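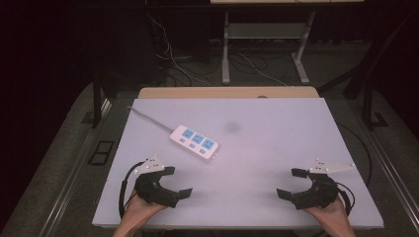
A three-outlet strip with a switch for each socket, cord off to one side.

Search the help pages Type a keyword Go

Power strips: the questions we keep getting
Reading time: 2 minutes

Do I need a switch for every socket?
Probably less than the packaging suggests. If you never turn off one thing while leaving its neighbor on, a single switch does the job.

Will it cut my electric bill?
A little, maybe. Modern chargers draw next to nothing when idle. I'd be wary of any seller promising big savings.

Can I plug a space heater into one?
No. Use the wall. I don't care what the box says about "heavy duty."

Is a power strip the same as a surge protector?
No, though stores shelve them together. Look for a joule rating. A strip without one is an extension cord with extra holes. At 600 joules you have modest protection, and it wears out.

Can I plug one strip into another?
People do. Don't.

Does the color of the sockets mean anything?
On household strips, usually just looks. Read the label.

Where should the cord go?
Along a wall, uncoiled, never under a rug.

Comments (3)

Pankaj Shukla: Mine claimed 1,000 joules and had no indicator light. How would I ever know it's spent?

Mircea Dobre: You wouldn't. I replaced mine in May on a guess.

Teun Wouters: Still not sold on the little switches. I hit the wrong one every time.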